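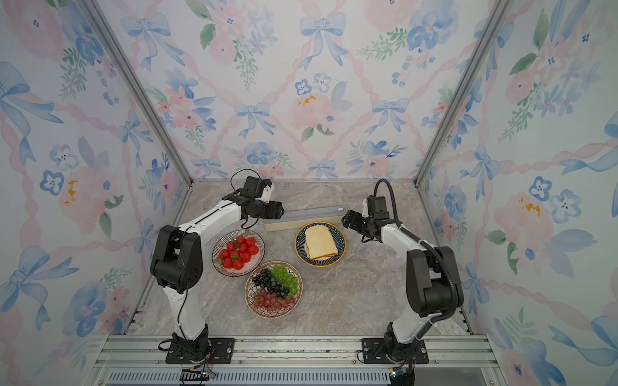
Packed meal

A packed meal is food that is prepared in one place and carried in a container to be eaten in another. It is common among school pupils, factory and field workers, and travellers. The food may be cooked for this purpose, or it may be what remained from the evening before.

History

People who worked far from home have always carried food with them. In early times it was wrapped in leaves or cloth, and later it was put in baskets and metal tins. Plastic containers became usual in the twentieth century, as they are light and cheap. In many towns the growth of factories made the packed meal a daily habit, because the midday break was too short for going home.

In the valley town of Pledenberg, mill workers had a break of 30 minutes. The local writer Gleice Caldeira has described how the families there cooked one large pot in the evening and divided it between the plates and the tins for the next day. The tins were called "prukis", a word which is still heard among older people.

Contents

The contents depend on the region and the season. Most packed meals have a filling part, such as rice, bread or potatoes, and a smaller part with more taste – a stew, a pickle or a piece of fish. Foods with much sauce are often kept apart from the dry ones, so that the bread or rice does not become soft. Fruit is usually carried whole.

Storage

Cooked food should be cooled soon after cooking and put in the refrigerator within 2 hours. The refrigerator should be at 5 °C or lower. Deep containers cool slowly, and for this reason a shallow one is better for rice and thick soups. When the food is heated again, it should be hot all the way through.

Social customs

In some workplaces the meals are shared. Tharushi Pramanik, in her study of the Baluyot shipyard, writes that each worker put one dish in the middle and took a little from all the others. To eat alone from a closed box was considered impolite there, although new workers were forgiven for it.

See also

Picnic
School meal
Leftovers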